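4.3 Gripping soft packs and small boxes

This section is for the Famis hand-held gripper, used alone or as a pair. Before you start, finish the charging and pairing steps in section 4.2. If you use the Ciltis wrist strap, put it on now and not after the unit is switched on.

What you need

Two grippers, charged
A table with a cloth on it (a bare shiny table makes packs slide)
Light household items, each not heavier than 200 g
The Horden cleaning cloth from the box

Setting the grip

1. Hold the handle with the whole hand. The first finger rests on the trigger but does not press it.

2. Switch on and wait until the indicator light stays green. If it blinks, the unit is still searching for its partner. Do not squeeze the trigger during this time.

3. Squeeze the trigger slowly to the end and release it. The two fingers must close and open at the same speed. If one finger comes later, go to section 7, Adjusting the linkage.

4. Turn the grip dial to 2 for soft packs. For cardboard boxes you may go one step higher.

5. Bring the fingers to the item from the side or from above. The pads should touch the item in the middle of its height. With tissue packs, stay away from the sealed ends, where the film is thin and folds easily.

6. Close until the pads touch on both sides, then squeeze a little more. Stop when the film begins to bend.

7. Lift straight up, about a hand's width, and hold. Count to three before you move sideways.

8. To put the item down, lower it until it stands on the cloth, and only then open the fingers.

Note: The item can be held any way up. The grip force depends only on the dial and on your trigger finger.

Note: The pads lose grip when there is dust on them. Wipe them with the dry cloth. Alcohol makes the rubber grey and hard with time.

CAUTION: Keep the fingers of your other hand away from the linkage. The openings in the arms get narrow when the gripper closes and can pinch the skin.

CAUTION: Do not lift glass, open cups or anything hot with this product.

Working with two grippers

9. Decide first which gripper lifts. The second one stays low and holds or moves the neighbour item.

10. Keep the two housings from touching each other. A hard knock can move the zero position, and you must then repeat step 3.

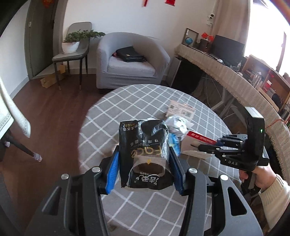

Can I use different dial settings on the left and the right gripper?
Each unit keeps its own setting, so you can have 2 on one side and a higher number on the other. The settings stay in memory after switching off.

11. When you finish, open both grippers fully before you switch them off. Store them in the Tomoana case with the pads not pressed together.

Spare pads are sold in pairs, order number 176. Change both pads of one gripper at the same time, also when only one is worn.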